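# The Brukmont nine-section box

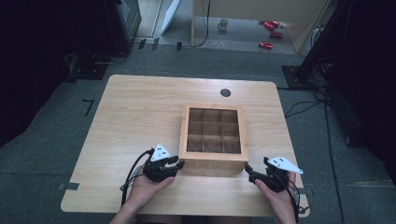 I've been selling these since January and they're the thing people email me about most, so it's time the box had a proper page of its own instead of two lines at the bottom of the storage list.

It's a square wooden box with an open top, split three by three, so you get nine little square sections. Thick light-wood frame round the outside, much thinner dividers inside, plain front. No lid, no handle, no label holder (I did ask Tokarz, who make it for me, about a label holder, and the quote was silly). I like it plain anyway!

What goes in it? Mine at home has tea bags, sugar sachets and those tiny jams you get in hotels. The one at work is all screws and picture hooks. Customers have told me about buttons, beads, seed packets rolled up, watch parts, a rock collection, and one very smart-looking set of fishing flies. A school in Usimcombe ordered 80 for sorting games and then came back for more, which made my month.

**Things I get asked**

Do the dividers come out? No, they're fixed. If you want one big tray, the Brakon is the one to look at, same sort of money and a bit shallower.

Can it go in the dishwasher? Please don't. A damp cloth and then dry it off, that's all mine ever gets. If a section gets sticky (jam, see above) an old toothbrush reaches the corners nicely.

Will it stack? Sort of. You can sit one on top of another and it'll stay put on a level shelf, but nothing locks together, so I wouldn't go above 2, and I wouldn't do it at all with small children about.

Is it finished? It comes bare. You can oil or wax it, and I've painted one myself, but do the insides first or you'll be cursing those dividers. Small brush, thin coats, plenty of patience.

**Ordering**

Singles go out in the post, usually the day after you order. For bigger lots drop me a line first. The last batch was 500 and they went quicker than I'd planned, so I've put in for 2,000 this time and there should be plenty on the shelf.

Page last changed 2 Mar 2019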